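Review: Malley Drawer Pack for tabletop arms

By Yolotzin Cuevas

The Malley Drawer Pack costs $493 a year and promises to spare you the dull part of teaching an arm to open furniture. You get 44 simulated rooms, a set of cabinets and appliances to put in them, and a scoring tool that tells you how your controller did. Malley says most labs will be "up and running before lunch." I started at nine in the morning and opened my first drawer, in simulation, well into the afternoon.

Some of that was my own setup. Most of it was the installer, which wants an older graphics driver than the one it recommends on its own download page. Support answered my email in April with a link to that same page.

Once it runs, it looks good. I spent most of my time on the cabinet task: a brown two-drawer base on a wood tabletop, a cream unit stacked on top, and a white arm that has to get its gripper onto a slim silver bar handle on the upper drawer. 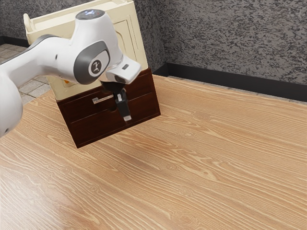

My trouble is with the scoring. A trial passes when the drawer has moved far enough, and the tool doesn't care how it got there. I wrote a deliberately bad controller that hooked one finger behind the bar and dragged. It passed nearly as often as my careful one. If you plan to move to real hardware, that number will flatter you, and you'll find out when you bend something.

Contact settings are the other sore spot. Friction is a single slider for the whole cabinet, so handle, drawer runner and side panel all share one value. Fomley's cheaper kit lets you set them separately, and its rooms look like a dentist's basement, but I trusted its results more. I would rather have ugly rooms and a runner that sticks now and then.

The textures, on the other hand, have had real attention. Grain, knots, highlights and soft shadows are all there, and the wrist view in particular gives a vision model plenty to chew on. Whether it gives the model the right things to chew on is harder to say. I trained on 600 runs with the default lighting, then changed the lighting preset, and my success rate fell hard. The manual suggests mixing presets from the start. Fine, but the quick-start project ships with only one switched on.

Close-up views are also less useful than the brochure suggests. When the gripper gets near the furniture, a good part of what you're feeding the model can be tabletop and metal. 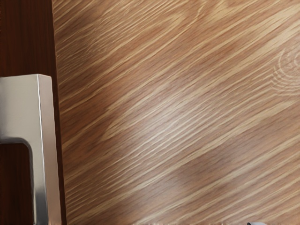 Close in on the job: gripper finger at left against dark wood, pale oak beyond.

The export tool works. I'll give Malley that without complaint. Runs came out in a plain format, the timestamps lined up, and I could read them in my own scripts the same evening. The replay viewer is decent too, although it forgets your camera choice every time you close it.

Then there's the license. It covers 6 seats, and a machine that runs overnight with no one at it counts as a seat. Malley's sales page leaves this out. It's in the terms, a long way down.

Should you buy it? If you need nice-looking training footage of drawers and have someone patient to wrestle with the install, perhaps. If you want a score you can put in front of your boss, wait for the next version or write your own check on grip quality. I'm letting my trial lapse.

Comments (3)

plostbridge_tim: Same driver problem on two machines. Rolled back and it was fine, but I shouldn't have to dig through a forum for that.

Oda R.: Bit harsh on the scoring? You can add a force limit in the config file. It's off by default, though, so I take the point.

gearhead44: Does the overnight seat thing apply to the student license as well?

Related reviews
Fomley Starter Kit, second look
Ilie wrist mount: solid, overpriced
Plostbridge arm rental, month by month

We use cookies to remember your settings and count visits. By staying on this site you agree to our cookie policy. Accept | Manage choices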